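Skirketti Wardrobe Rental: Frequently Asked Questions
Last updated June 17, 2011

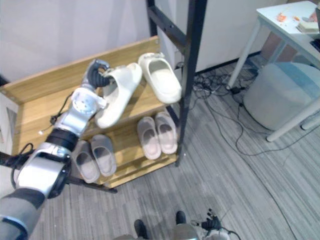 Skirketti rents clothing, shoes and accessories to stylists, publicists and photographers for red carpets, press days and magazine shoots. The stock list covers 2,425 garments and 892 pairs of shoes. Shoes are listed by type, then by color, then by size. A plain white slide, like the white pair at the light wooden rack, is listed under Flat, Open, White, and is a common request for fittings and for the walk between the car and the carpet. Heels are listed by height in inches.

Who can open an account?
Working stylists, costume assistants, publicists and photo editors. We need a business card or letterhead, a credit card in the name of the account holder, and one trade reference. We do not rent to the public for weddings or proms.

How long is a rental?
The standard term is three business days. The day of pickup is not counted. The day of return is counted. Items back after 5 p.m. are treated as returned on the next business day.

Can I pull items on approval?
Yes. Up to 15 pieces may be taken on approval for one business day at 20 percent of the rental rate. If a piece is kept for the event, the approval fee is applied to the rental. If it comes back, the fee is not refunded.

Is a deposit required?
A hold of $300 is placed on the card for each account, whatever the number of items. Gowns in the Fothergill range carry a separate hold equal to half the replacement value. Holds are released within two business days of check-in. Your bank may take longer to show it.

What is the Fothergill range?
Evening gowns, beaded jackets and fur, kept in closed storage and shown by appointment only. These pieces may not be altered in any way, including with tape.

Can other garments be altered?
Hems and side seams may be taken in with a basting stitch and must be let out before return. Do not cut fabric, move buttons or use iron-on hem tape. Clear body tape is allowed on lined garments. It is not allowed on silk or on anything with sequins.

What about the soles of shoes?
Leather soles must be covered with masking tape for indoor shoots. For carpets and street arrivals the tape may be removed. Normal wear is included in the rate. Broken heels, stretched straps and water stains are charged at repair cost, or at replacement value if our cobbler declines the job.

Do I need to clean items before I return them?
No. Home washing and outside dry cleaning both void the damage cover. Tell us at the counter about makeup, self-tanner or deodorant marks. Self-tanner reported on the day of return comes out in most cases — after a week it usually does not.

How do I find out whether a piece has been photographed before?
Ask for the wear record. It shows the date, type of event and city for each rental since we began keeping records. It does not show the name of the client. Garments worn at a televised event are marked T and are held back from other televised events for one season.

Do you give styling credit?
We do not ask for a credit on red carpet work. For editorial use the line should read "Skirketti" with no further wording. Pieces from the Buto jewelry line must be credited separately.

Do you ship?
Yes, by overnight courier, both ways at the client's expense. The Skolley annex handles all shipped orders. Orders confirmed by 2 p.m. leave the same day. The annex closes for inventory during the first week of August, and no shipping is available then.

Who do I contact about a disputed charge?
Write to Malcolm Lambert, accounts, within 10 days of the invoice. Include the invoice number and the pull sheet. Photographs of the item taken at pickup are helpful but not required.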